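Keeping Little Gourds and Mini Pumpkins Past Thanksgiving

2 Dec 2019

I buy too many of the tiny striped pumpkins every single fall, and every year I used to toss the whole mushy lot before the tree went up. Not anymore! I've gotten some of mine clear into January, and the first thing I changed was where I shop. The grocery store bin is fine if you dig, but I drive out to the Andreadis farm stand now because they let you pick through the crates yourself.

Look for a hard stem and no soft spots. Press your thumb near the bottom (gently, you're not testing a tire) and if it gives at all, put it back. Once they're home I wipe each one with a damp rag and a drop of dish soap, then a splash of white vinegar in a bowl of water, and I dry them really well, especially down in the grooves. That's where the fuzz starts. Leave them on a towel overnight before you put them anywhere nice.

My neighbor Lorenz Lehner waxes his with paste wax and an old sock. I tried it and they do shine up pretty, but then of course you can't cook them, so decide before you start. Mine go in the oven when I'm tired of looking at them, split in half with butter and brown sugar, 40 minutes or until a fork goes in. Check the tag too, some of the ones sold for decoration are bred for looks and taste like wet cardboard.

Now for the table. Please don't set them straight on bare wood for weeks! I've got a ring on my sideboard from 4 years ago that no amount of polish will touch. Put a cloth down, or a saucer, and turn them every few days so you catch a bad one early. I like a solid cloth in a color that isn't orange, and I keep the dishes plain. 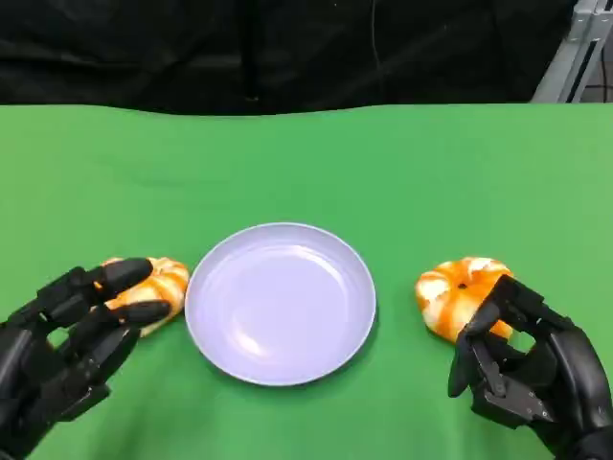
Plain dishes are half the trick, I think. If the plates have a busy pattern then the stripes get lost and the whole table looks like a yard sale. A pale plate and one small pumpkin on each side is plenty for a side table, and you can still set down a sandwich without moving anything. For the big dinner I put one at each person's place with a name card leaned against it.

Keep them away from the heat vent and the fruit bowl, apples especially. And when one finally does go soft, chop it up and give it to the compost, unless you waxed it or painted it. Those go in the trash, sorry Lorenz. I save the seeds from the best ones in an envelope in the junk drawer, and one of these springs I'm going to plant them.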